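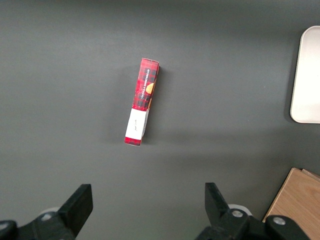

Why is the warmest part of the year later than the longest day?
The ground and the sea take time to warm up. After the June solstice they still gain more heat each day than they lose at night, so temperatures go on climbing for several weeks.

Unit 5: Daylight and the seasons

Read pages 8 to 14 of the course reader before class.

Tilt
The Earth's axis leans 23.4 degrees from upright. In June the northern end leans toward the Sun, and places north of the Arctic Circle have at least one day without a sunset.

Low sun
Sunlight arriving at a low angle is spread over more ground. A polar summer day can be very long and still cool - snow also reflects much of the light back.

Twilight
Just north of the Circle, the sun stays down at midwinter but noon is not fully dark. Scattered light gives a few hours of blue or gray sky.

Exercise
Cimer lies at 50 degrees north and Surnirton on the equator. Both are at sea level. Sketch the day length for each through the year, then mark the equinoxes.

Hand in the sketch with your name on the back. Graphs made on a computer are fine if the axes are labeled.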